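Bring Back the Long Obituary

15 June 2023

I read the obituaries first. Before the weather, before the scores, before whatever the council in Galport has decided to argue about this time. I've done it since I was 16, when I had a paper route and a lot of mornings with nothing else to read, and I still think a good obituary is the best thing a newspaper prints.

So I was thrilled when the Galport paper announced last November that it would go back to writing them in house, at full length, for people who were never famous. A reporter calls the family, calls the old coworkers, digs up a court record or a school play program, and then writes it all down. What a wonderful use of a reporter! 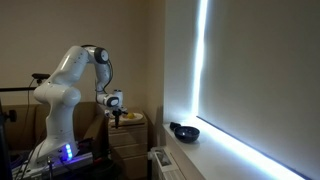
The first one I clipped was for a woman who ran the ferry office in Nokden. It had the fare disputes in it, and the winter she slept at the terminal, and also the 2 years she didn't speak to her own brother over a property line. Her family let that stay in. I must have read it six times, and I never met her.

That last part matters to me. Paid notices are fine (I've written one, and it's hard work when you're grieving), but they're written by people who are hurting and paying by the line, and everyone in them loved gardening. A reported obituary can say that somebody was difficult. It can say that he apologized late, or that he didn't apologize and people in town still remember it. I'd call that respect. You take a life seriously when you check the dates and leave the rough parts in.
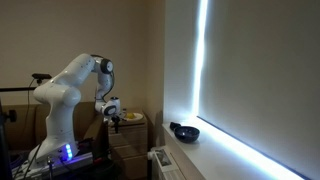 Some readers disagree, and they've filled the letters page saying so. The complaint is usually that the dead can't answer back. True enough, but neither can the people they dealt with, once enough years go by, and somebody ought to get the story while there are still folks around to tell it. When the old Verbruggen mill closed, the paper gave it one paragraph. Everything I know about the strike there I learned from three obituaries of people who'd walked out, and they didn't agree with each other at all. I loved that.

I'd like to see the paper in Plilter try it next. They have a smaller staff, I know. Start with one every other week! Pick the school bus driver, or the county clerk who kept the deeds straight, and give her the top half of the page with a decent photograph. And please, print the correction if a cousin writes in about the middle name. I read those too.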